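Docs > Mivell Simulator > Wrist View Set-up > Section 4

4. Configuring the wrist view and checking grasp alignment

Applies to Mivell 2.10 and later. Last revised August 2023.
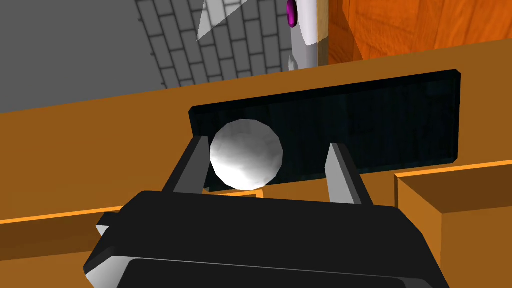

The wrist view is rendered from a virtual camera fixed to the gripper link. It moves with the gripper and does not depend on the free camera in the main window. The grasp planner reads the same stream, so any change made here affects both the display and the planner input.

Complete Section 3 (loading a scene) before you start. The controller must be in Hold.

4.1 Enabling the stream

1. Open the Sensors panel and select wrist_cam in the list.
2. Set Parent link to gripper_base. Do not select either finger link. A camera attached to a finger shifts each time the gripper opens or closes.
3. Set Render mode to Color + Depth.
4. Set Frame divider to 2. The camera then renders on every second physics step.
5. Click Apply. The preview opens in the lower dock.

Note: Changing the parent link resets the camera offset to the default. Save a custom offset to a profile before step 2.

4.2 Checking the view

The gripper body should fill the bottom of the preview, with both fingers pointing up and away from the camera. If the fingers point down, the roll value has the wrong sign. Enter the same value with the opposite sign and click Apply again.

A view that shows no part of the gripper usually means the offset was entered in millimeters. Mivell expects meters in all pose fields.

4.3 Assigning the target

1. In the Scene tree, right-click the target object and choose Set as grasp target.
2. Open Planner > Perception and confirm that Target ID matches the ID in the Scene tree.
3. Set Mask source to Simulator. Use Detector only when you are testing a trained model through the Phí plug-in.
4. Click Estimate once. The result appears in the log as a position and a radius, or as a position and a bounding box for targets that are not spheres.

In the kitchen sample, the target is a white ball in front of a dark slot in an orange-brown wooden surface. The strong contrast makes the mask easy to verify. It is a poor test of a detector for the same reason, and results from it should not be used to set detector thresholds.

Note: The ball uses a low-polygon mesh with visible facets. The radius fitted from depth can therefore be slightly smaller than the radius in the object file. To remove the difference, set Shape fit to Outer hull.

4.4 Correcting lateral offset

The planner closes both fingers at the same rate. A target that lies nearer to one finger is touched by that finger first and may be pushed before the other makes contact. In the sample view, the ball is closer to the left finger, with its edge almost at the fingertip. Center the gripper before closing.

1. Confirm that the fingers are open and that Gripper state reads OPEN.
2. Click Compute offset. The value is given in the gripper frame – not in the world frame.
3. Set Approach speed to 10 percent.
4. Click Center. The arm moves sideways only and holds its height.
5. Run Estimate again. Repeat steps 2 to 4 until the offset is inside the tolerance set in the profile.

CAUTION: Do not run Center with collision checking turned off. Raised blocks and ledges near the target are not part of the target mask, and the planner ignores them unless the collision map is loaded.

4.5 Log codes

153 – Target mask is empty. Check the target ID and the mask source.
44 – Depth frame is older than the color frame. Lower the frame divider or restart the stream.

If code 44 returns after a restart, check whether the Bresau bridge is running in the background. It opens a second reader on the depth buffer. Close the bridge or move it to a separate port, as described in Section 7.

4.6 Saving the profile

Choose File > Save sensor profile. The profile stores the parent link, the offset, the render mode and the tolerance. It does not store the target ID, so the target must be assigned again each time a scene is loaded.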